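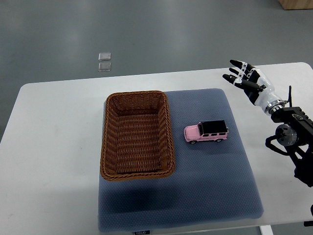

I have a plain white table in the back room and I'm going to defend it, since everybody who visits has an opinion on it. It's scuffed. It has gray marks on the left side that I've gone at with every cleaner under the sink. My sister-in-law thinks I should get something nicer from Viklund, in oak, with drawers. I don't want drawers! Drawers are where the trouble started.

My position is that every home needs one surface that belongs to no particular job. You sort the mail on it, you wrap presents on it (guess what I've been doing all week), and then you clear it off and it goes back to being a table. We've given every other flat thing in the house a title. The desk is the desk, the counter is for cooking, the nightstand has the lamp and the book I'm not reading. Try folding a fitted sheet on any of those.

I came around to this after I bought the Clilleck organizer, the big one, 138 dollars before tax. It had a slot for everything, and I mean everything, down to a narrow little slot for stamps. I spent a whole Sunday filling it and felt wonderful until maybe Wednesday. Then the padded envelopes came in a size that didn't fit the envelope slot, so they sat on top, and once one thing is allowed to sit on top you're done. I sold it to a woman out in Cuvham who seemed thrilled, and I hope she still is.

What I use now is an empty basket. Brown, woven, rectangular, nothing special. I put a soft mat down on the table first, a blue-gray cushion one with a little FOOJO label on the edge, and the basket goes on that. Whatever I'm dealing with gets dumped in the basket, I work through it, and the basket ends up empty again. I know a mat on a table sounds fussy. But I like the feel of it, and if I'm sorting buttons or earrings they stay where I drop them instead of skating off onto the floor, and that floor is so smooth that a button can travel.

The argument I get back is that an empty basket is wasted space. My neighbor said it outright — why not keep the scarves in there? Well, because then it's the scarf basket, and I have to find another basket for the next thing, and in January I'm back at Omelell pushing a cart down the storage aisle with everybody else who made a resolution. I've done that trip. I came home once with almost 40 clear containers and no idea what was going in them.

So no scarves. If you want to try it, skip the shopping and empty out one basket you already own, then leave it alone overnight. Mine bothered me for two days and I kept wanting to put a candle in it.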